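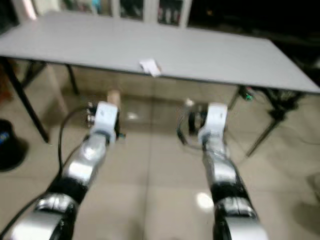
M. Courtois

Search this blog… Go

22 January 2021 | by M. Courtois | 3 min read

I've been promising a post on the long table for ages, and since a couple of you asked again after the October one about shelving, I've put the kettle on and sat down to do it properly.

It came from Storelance, over in Plimutbridge, and I paid 40 dollars for it, which I still feel a bit smug about. I'd gone in for a lamp! The top is light grey and the legs are black, and I dithered over the colour for a good while because I'd always pictured something warmer, but I've grown very fond of it. Grey is kind to a person who wants to see what she's got in front of her.

The beige floor tiles were here before me and they're going nowhere. They're big and glossy and they catch any light going, so you get a bright patch shining back up at you and every crumb gets its moment of fame. I used to fuss over them with a spray that smelled of fake lemons. Now it's warm water, a drop of vinegar and an old flannelette pillowcase, and they come up just as well.

My one rule is that the tabletop gets cleared before tea. I'm fairly good about it, although there's always one bit of paper that escapes, like the little white folded one hanging over the front edge there. Paper is my weakness. I kept every receipt from the Petmont house for 16 years, and I found the one for the curtain rods last week and put it straight back in the drawer.

Next job is underneath. Things on the floor have a way of settling in, and I'd like a low basket down there, something in a natural colour that I can slide out with my foot when my back is playing up. If you've seen one with decent handles, leave me a comment.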